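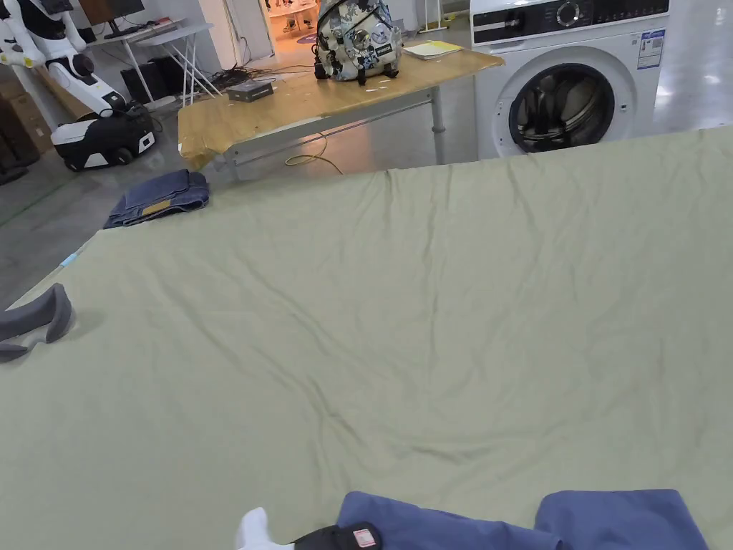
4. Window Replacement and Repair in Jostley

4.1 The housing stock

The survey covered 369 row houses on five streets in the Jostley district. Most were built as single-family homes and later divided, and a good number have since been joined back together by owners who live in them. Stoops and cornices have changed very little. Windows have changed a great deal, and they are the part of the front that owners and neighbors argue over most often.

Original windows in the district are double-hung wood sash with weights and cords. Where they remain, they are usually on the parlor floor, because the openings there are tall and costly to fit with stock units. Upper floors were the first to get replacements. Basement windows were left out of the count, as many sit behind bars or planters and could not be judged from the sidewalk.

4.2 Interviews with owners

We spoke with owners or long-term tenants in 63 of the houses. Each interview took place in the home and followed the same set of questions about drafts, noise, repair history and cost. People were also asked which rooms they used in winter and which they kept closed. Front bedrooms came up again and again. In the divided houses the front bedroom often takes up the full width of the building, with the bed set near the windows for lack of another wall.

Maham Niazi, who has owned a house on the north side of the district for two decades, kept all of her parlor sash and replaced everything above it. She told us she would not make the same choice now. The new units on the top floor have failed seals, and the maker no longer supplies parts for them. Her neighbor Knut Baumgart did the reverse. He and his son Jannik took out the sash on each floor in turn, stripped them in the yard and put them back with new cords and bronze weatherstrip. The work ran over several summers — longer than either of them had planned — and they hired help only for the glazing.

Figure 2. Bed with a pale sheet, a crumpled navy-blue cloth and a smartphone.

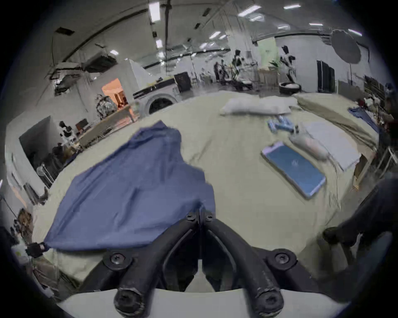
Noise was the complaint we had expected least. Owners on the two streets that carry bus traffic ranked it above drafts, and several had added interior storm panels for that reason alone. Those with panels said they left them up all year, even where this meant the window could not be opened. None of the owners had asked for approval for interior panels, and none was needed under the district rules.

4.3 Contractors and materials

Much of the repair work in Jostley has passed through a small number of hands. Edutwood, a millwork shop, made replacement sash to match the old profiles and is named in many of the permit files. Pietrzak, a general contractor, appears more often in the earlier files and mostly for full replacement with stock units. Lieselotte Lammers, who ran the Edutwood shop floor until May, let us read the job cards. These list the species of wood, the profile number and the street address, but seldom the reason for the job.

Permit records were entered in Flultix and matched to the survey by address. Matching was slow for houses that had been joined, as the city kept both old numbers in some years and dropped one in others. Rosemarie Fröhlich checked the doubtful cases against tax maps. Where the map and the permit disagreed, we used the map.

4.4 Limits of the street survey

A survey done from the sidewalk misses things. A good wood replacement can pass for an original at that distance, particularly under fresh paint, and rear windows could not be seen at all. Owners were sometimes unsure themselves. In a few houses the sash had been moved from the back to the front by an earlier owner, and these we recorded as original material in a changed position. Rear elevations are taken up in Section 5, using the permit drawings alone.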